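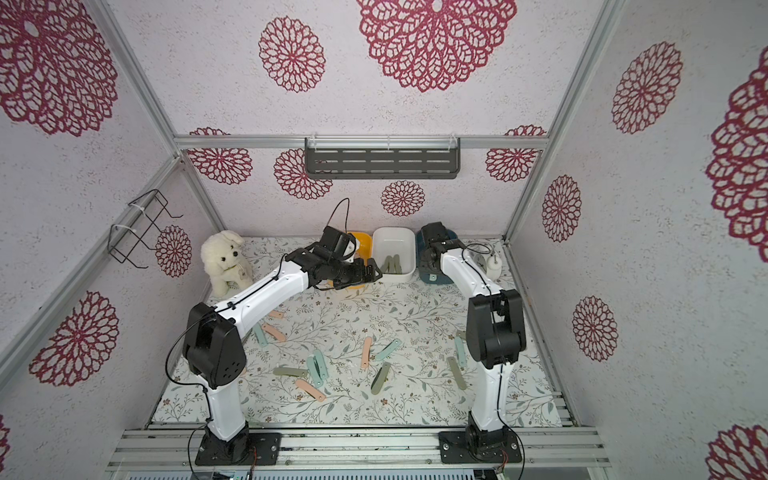

Pastel strips on the leafy mat, with the bowl, bin and teal container along the back.

Berenice Ocampo keeps her craft supplies in whatever the kitchen can spare. Bowls, bins, old tubs. She has run the Saturday-morning paper and card table at the Betbridge hall for six years, and she says the sorting takes longer than the making.

"People think you spend the time on glue," she said. "You spend it picking up strips."

She likes pink, mint, sage and olive because they sit well together and the offcuts still get used. Sage and olive are the ones that get mixed up. "Under the hall lights I can't tell them apart either. I take them to the window."

Her rule for packing up is to stand strips on end in a straight-sided bin. Laid flat, they slide under each other and the bottom ones get forgotten. Bowls are fine for a quick tidy, she said, but long pieces tip out when you carry them.

Ocampo buys card in packs of 200 from a supplier in Cluldale and rounds the ends with a hand punch at home – a job she does in front of the television. Last December she got through 1000 strips, mostly for garlands.

The backgrounds are her other interest. She favours a patterned mat over a plain one, and papers the walls of a display if she has enough left on the roll. The big maroon-red lace flowers are a favourite colour and a favourite print. "My sister says it's too much. I had 30 sheets of plain grey once and never opened them."

Does she ever leave the strips out overnight? "All the time," she said. "Then I can't have breakfast at the table."

Recent stories
Citlali Arriaga on mending quilts by hand
Cisneros Street library extends its hours
Drorunel market: what to bring

Contact us | Copyright 2022 | Back to top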